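Public screening of a feature film in a community hall: what permissions are needed?

Community Help Forum > Events and Culture > Film Screenings

Posted by Fathima Sheikh
Tuesday, August 25, 2020

I am writing on behalf of the Lindonham Film Society, which was formed last year and has so far held its meetings in a private room for members only. The society now wishes to present a short season of foreign-language films at the Morkness Hall, beginning next March, and to open the screenings to the general public. Admission would be free of charge. We would accept donations at the door toward the cost of the hall.

The hall has fixed and loose seating for 285 persons under its present certificate. We understand that this number may be lowered if distancing rules are still in force at the time, and we are prepared to plan for a smaller audience.

Our difficulty concerns permissions. Four of the titles we have in mind are available on disc, and members of the society own copies bought in the ordinary way. One member holds the view that a free screening does not require a license, as no ticket is sold. Another believes that a license is required in every case and that the fee is fixed by the number of seats. The hall management has told us only that it "expects the hirer to have the necessary paperwork," and it was not able to say what that paperwork would be.

I should be grateful for guidance on the following matters. First, whether a free public screening from a purchased disc is permitted. Second, to whom an application should be made when the film was produced abroad and the original distributor seems no longer to exist. Third, whether the subtitles on the disc are covered by the same permission as the film itself. Fourth, whether the donations would change our position in any way.

The society has a small balance of $639 and would wish to know, before committing to a hire date, whether a season of this kind is within its means. Light refreshments would be offered before each film, and any advice on that point would also be welcome.

Posted by Clillden Screenings Desk

Thank you for setting out the position so clearly. The Desk assists small exhibitors in the district and receives this inquiry often. What follows is general information and should not be relied on as legal advice.

The purchase of a disc gives the buyer the right to watch the film at home, with family and a normal circle of friends. It does not give the right to show the film to the public. A screening at the Morkness Hall to which any person may come is a public performance, and the absence of an admission charge does not alter this. A license should therefore be obtained for each title before the screening is advertised.

The same may well have applied to the society's earlier meetings. A members-only event in a private room is not always a private event for this purpose, particularly where membership is open to anyone who applies. The society may wish to put its past practice in order at the same time.

As to where an application should be made, there are in general two routes.

The first is a title-by-title license. The society applies to the company that holds the public performance rights for that film in this country, stating the title, date, venue, expected attendance, and whether a charge will be made. The company replies with a flat fee, or with a flat fee set against a share of the receipts, whichever is greater. For a free screening the flat fee will normally apply alone. Donations must be declared. Some companies treat them as receipts and others do not, and the answer should be obtained in writing.

The second is an annual or umbrella license, which covers repeated screenings at one venue from a stated list of studios. It is suited to schools, libraries, and clubs with a regular program. These licenses commonly restrict outside advertising, and many smaller foreign distributors are not on the list at all. A society that intends to place posters in shop windows should read the advertising clause before paying. For a short season of foreign-language titles the Desk would usually suggest the first route.

Where the original distributor has closed, the rights have not lapsed. They will have passed to another company, gone back to the producer, or been sold together with a group of titles. The following steps are suggested, in this order.

Examine the end credits and the packaging of the most recent disc release, and write to the company named there. A company that holds only home video rights will often know who holds the rest.

Write to the national film archive or film institute of the country of origin. Most have an officer who deals with cultural screenings, and a number of them keep a list of titles already cleared for non-commercial showing.

Write to the cultural section of that country's embassy or consulate. Several run yearly film weeks and can lend a screening copy with the permission already in place, on condition that admission is free and that their name appears on the printed program.
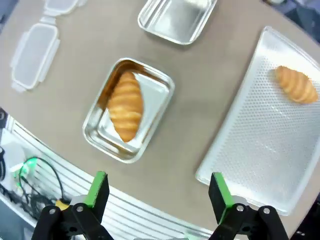 Six to eight weeks should be allowed for a reply from an archive, and longer over the summer months. For a season opening in March, letters should go out no later than the fall. If no holder of the rights can be found after a careful search, the Desk's advice is to choose a different film. Copies of the letters sent will show good faith, but they are not a license.

On the matter of subtitles, a translation may be owned separately from the film. In practice, when a company licenses a screening and names the disc as the permitted source, the subtitles on that disc are included. Where an archive supplies a copy without subtitles and the society intends to add its own, this must be mentioned in the application. Subtitle files downloaded from the internet should not be used.

With regard to cost, the Desk cannot quote on behalf of the rights holders. As a point of reference, one member organization, the Akpalu Cinema Circle, reported a total outlay of $2,778 for its last full season, including hall hire, insurance, licenses, and printing. Hall hire was the largest item. A society with a smaller balance might reasonably begin with 2 screenings and apply for the others once the first have taken place.

Refreshments that are given away seldom raise any question with the film company. They may raise one with the hall, and the hire agreement should be read for any clause on food in the auditorium. If items are sold, the society should ask the local health office whether a temporary permit is needed.

Finally, the license letter for each title should be printed and kept at the door on the evening of the screening — it may be asked for by the hall, by an inspector, or by the rights holder's own agent.

Posted by reel_two

Agree with the long reply above. To add a little from the projection side, please ask the rights company what format the license covers. Ours once named a specific edition, and we had a different edition in hand, so the letter had to be issued again. It took nine days.

Please also test the disc on the hall's own player well before the date. Imported discs may be coded for another region, and a hall player will very often refuse them. The subtitle track should be checked from the back row. Halls with a flat floor have a poor view of the lower part of the screen, and the subtitles are exactly what the back rows lose. Raising the screen helped us more than anything else we tried.

Posted by mornington_b

I do not believe any of this is necessary for a free event. Our church group has shown films for years and has never been contacted by anyone.

Posted by Clillden Screenings Desk

In reply to the post above, the Desk would note that some congregations hold an annual license arranged through their national body, and that the members of a local group may not be aware of it. It would be sensible to confirm whether this is so. The fact that a group has not been contacted should not be read as permission.

Posted by Fathima Sheikh

I thank all those who replied. The society met last evening and has agreed to proceed title by title, with two films in the first instance. Letters to the archive and to the consulate are being drafted this week. We have written separately to the hall to ask for the make of its disc player and the height of the screen above the stage.

One further point arose at the meeting. The society would like to show a short film by a local student before the main feature. I assume that the student's written consent is enough, but if any music used in the short film requires its own permission I would be glad to be told.

Posted by reel_two

Consent from the student covers the student's own work only. If there is commercial music in it, that needs clearing too — ask for a list of every track and where it came from. Many student films use library music, and the terms for that are usually printed on the library's site.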